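Teaching a Garage Arm to Put Things Down
Speaker notes, Nadska makers' evening, Sep 12, 2023
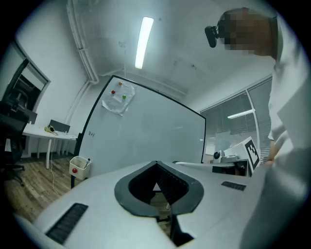 OPENING (keep it short, they have only just got their coffee)

So I have been building a robot arm at home for longer than I told my wife it would take. The arm is called Jalta. Jalta picks things up very well. This talk concerns the other half of the job.

Ask for hands: who has built something that moves under its own power? Who has built something that moved under its own power when it wasn't supposed to? Second group usually bigger. Wait for the laugh, and if there isn't one, go straight on to the jaws.

Say up front that I have no training in this. I fix commercial ovens for a living. Everything I know about control loops I learned from thermostats, and it shows.

WHY TWO HALVES

The arm lives in my garage, bolted to a bench. The hand-held gripper lives at the shared workshop, where there is better light and a whiteboard. Same style of jaws on both. You do the task yourself with the hand-held one, recording as you go, and the recordings get used to train the arm. I do not have to write a line of code that says "now lower the cup." I have tried writing that line of code. I have fewer cups now.

Rozália Ševčík talked me into this approach. I had a spreadsheet of joint angles. She looked at it for a while and asked whether I did my own dishes from a spreadsheet.

(If she is in the room, point at her. She hates it.)

THE JAWS

First jaws were flat. Flat is easy to print and terrible at holding a cup, unless you squeeze hard, and then you find out what the cup is made of.

Second jaws had foam glued on. Good for a week. The foam took a set and then it came off in crumbs, which got into the slide, which is how I learned to take the slide apart. Don't show the slide. It's still on the bench at home with a towel over it.

Current jaws are ribbed on the inside, parallel ridges all the way down. I was against ridges. I thought they would snag. They do snag on dishcloths, so we don't do dishcloths. On everything else the ridges give a little grip without me having to crank the force up.

Pause here. Somebody will ask about the printing settings. Tell them slow, and hot, and that I will send the file if they write to me. Do not get into filament. Last time we got into filament I never reached the demo.

FORCE, OR THE BUSINESS OF LETTING GO

This is the real talk, so slow down.

Picking up has a nice clear finish. The jaws close, the motor current goes up, you stop. Letting go has no such thing. You open the jaws and the object either stands there or it doesn't, and by the time you know, it's on the floor.

What people do, without noticing, is set the thing down, lean on it very slightly, and only then open the hand. I had never noticed I did that. I watched myself put down mugs for an entire evening in August and there it was every time — a small push into the table before the fingers came off. My first set of recordings had none of it, since I was being careful for the recording and lowering everything like it was a sleeping baby. The arm learned my manners exactly. It hovered a finger's width over the bench and dropped.

So we threw those out. All 393 of them. I kept a backup for sentimental reasons.

THE SECOND SET

Rules for the new recordings, read these out:

Work at the speed you'd work at if you were annoyed.
Put it down like you mean it.
If you fumble, finish the fumble and keep the take.
Change where you stand.
No talking about the weather with the gripper running. (It makes no difference to the data. I just edit faster when I'm not listening to myself.)

We ended up with 646 takes. I know, that sounds like a lot for putting down a cup. It took four evenings and one argument about whether a jar lid counts as a cup. It does not.

The takes with fumbles in them turned out to be the useful ones. An arm that has only seen success has no idea what to do when the cup tilts. Ours has seen plenty of tilting.

WHAT BROKE

Keep this light, they like this part.

The wrist motor, which I bought used from a man who described it as "Bronetti quality." I still don't know who or what Bronetti is. It ran fine for a month and then only turned left.

The power supply, my fault. I had the emergency stop wired so that it stopped everything except the motor. Get serious for a moment: check your stop button before you check anything else, then check it again with the arm moving. Mine is now a plain cutoff in the supply line, big enough to hit with an elbow.

The bench. Jalta pushed itself slowly backward across the garage over one long session. The bench has a bag of sand on each foot now.

Paulík, the local hardware store, has asked me to stop returning bolts.

NUMBERS, SINCE SOMEONE WILL ASK

On the last proper test I ran 100 placements, my own kitchen cups, my own bench. It missed 20. Most of those were the tall narrow glass, and I would like it noted that I knock that glass over too.

Cost: some of it I know and some of it I have chosen not to add up. If pressed, say "less than a used car" and do not say which car.

DEMO

Two cups and the short jar. Leave the tall glass in the bag.

Stand on the left side, stop button in my right hand. Let it do one full cycle before talking over it. If it stalls at the top of the lift, count to five before touching anything, it is usually thinking. If it is still thinking at five, press stop and go to questions as though that had been the plan.

QUESTIONS I EXPECT

Could you use suction? Yes. I don't like the noise.

Will it load a dishwasher? It will put a cup down near a dishwasher.

Why not just buy one? Have an answer ready for this. I didn't have one last time.

Can we borrow the hand-held gripper? Sign-up sheet by the door. Please bring it back with both jaws on, and charge it before you go home.

If there's time, do the jar lid story. Ask Rozália first.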